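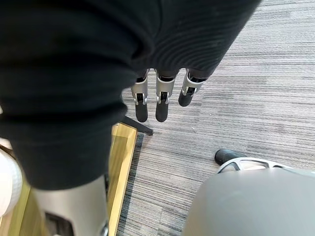 Attachment 1: the gray striped carpet, second floor.

Ticket 294 – Grodthorpe Flooring Support
Opened: July 14, 2019
Product: Tangen carpet, gray stripe, 600 sq ft
Site: Urovham, second floor
Status: Reopened by customer

Customer:
The carpet still smells. It went down in June and I was told the odor would clear in a few days with the windows open. We've had them open every day. I was then told to sprinkle baking soda, leave it overnight and vacuum. Did that on a 200 sq ft section by the door. I can't tell that section from the rest of the room.

Support:
Thank you for the update. Some new-carpet odor is normal in warm weather. Have you tried the Budari deodorizing spray?

Customer:
No, and I'd like to know what it does before I buy it. If it just puts a lemon smell on top, I'll pass. Is the smell coming from the carpet or from the glue? Your installer said glue. Your phone line said carpet. They can't both be telling me it's normal for different reasons.

Support:
It could be either. Please lift a corner in a closet or other hidden spot and check whether the adhesive feels tacky.

Customer:
Lifted one in the closet. Tacky, and the smell is a lot stronger under there. The can your crew left behind says it cures in 8 hours. I don't want another spray or another week of waiting – I want someone to come look at the glue.

Support:
Passed to the installation department. Visit to be scheduled. Please leave the closet corner up until then.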